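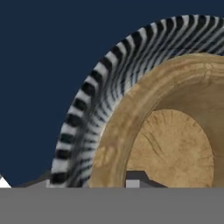 I put off oiling my kitchen drawers for years. They're old wooden ones, the kind with no metal slides at all, just wood rubbing on wood, and every December when the heat had been on for a few weeks they'd loosen up, and every summer they'd stick so badly I had to brace a foot on the cabinet to get at the forks. So this page started out as a note to myself about drawers, and then I kept adding to it. It's in no special order.

**Sticky wooden drawers.** Pull the drawer all the way out and look for the shiny spots on the bottom edges. That's where it's rubbing. Rub a plain white candle along those spots, then along the runners inside the cabinet, and push the drawer in and out 10 times or so. If it still grabs, give the shiny spots a few strokes with fine sandpaper, wipe off the dust and wax again. Don't use cooking oil! I did that once in our old place in Trestdale and ended up with a gummy brown paste that took me most of an evening to scrape off.

**Squeaky hinges.** Same candle. Tap the pin up with a nail and a small hammer, pull it out, wipe it with a rag and rub it with wax on all sides before you drop it back in. Spray oil works faster, but on painted doors I always end up with a gray drip running down the trim. Do one pin at a time so the door stays up.

**Jar lids that won't budge.** I've tried the rubber grippers, the hot water, the banging on the counter. What works for me is the tip of a spoon slid under the lip of the lid and levered gently outward until you hear the little pop. After that it opens like any other jar. For honey and molasses, where it's the dried sugar holding on, stand the jar upside down in a bowl of warm water with just the lid under, and go do something else for a few minutes. Then wipe the threads with a damp cloth before you close it, or you'll be right back there next month (ask me how I know).

**Cutting boards that slide.** A damp dish towel folded flat under the board. I resisted this one because it seemed too simple, and I went out and bought a fancy mat from a shop in Dretthorpe that curled up at the corners after 2 washes. The towel is better. Wring it out well, though – a sopping towel left under a wooden board will make it cup.

**Onion hands.** Rub your fingers on the inside of a stainless steel sink with the cold water running. Some people swear this is nonsense. It does seem to help me, and a bit of salt and lemon juice takes care of whatever's left. Skip the lemon if you've got any nicks.

**Dull scissors.** Fold a sheet of fine sandpaper in half, gritty side out, and cut through it with long slow strokes. You get a bit more life out of kitchen scissors that way, enough for herbs and bacon. I wouldn't do it to good sewing shears. Those go out to be sharpened, and in this house they're hidden from everyone who might want to open a package.

**The drawer of cords.** I have 43 cords in one drawer. I know this because I finally dumped it out on the bed and sorted it, and I'm sorry to report that I only recognized 8 of them. Each one I kept got wound loosely and tucked into an empty toilet paper tube, with the name of what it's for written on the tube in marker. The rest are in a paper bag in the closet and if I haven't gone looking for one by spring they're off to the recycling center.

**Burned pans.** Cover the burned part with water, add a big spoonful of baking soda, bring it to a simmer and let it go until the black bits start to lift at the edges. Scrape with a wooden spoon. If it's really bad, do it twice and leave it overnight in between. Not for aluminum, which can go dark and blotchy on you.

**Stuck screws.** Before you lean on the screwdriver and chew up the head, try tightening the screw a hair first. Often that little bit of movement breaks the paint or rust loose and then it'll back right out. If the slot's already worn, lay a wide rubber band flat over it and press the screwdriver down through the rubber. I got the last screw out of the pantry latch that way, after calling it a number of things I won't put in writing.

**Candle stubs.** Keep them! Mine live in an old mustard jar next to the sandpaper, and the drawers get a fresh rub whenever I hear the first groan.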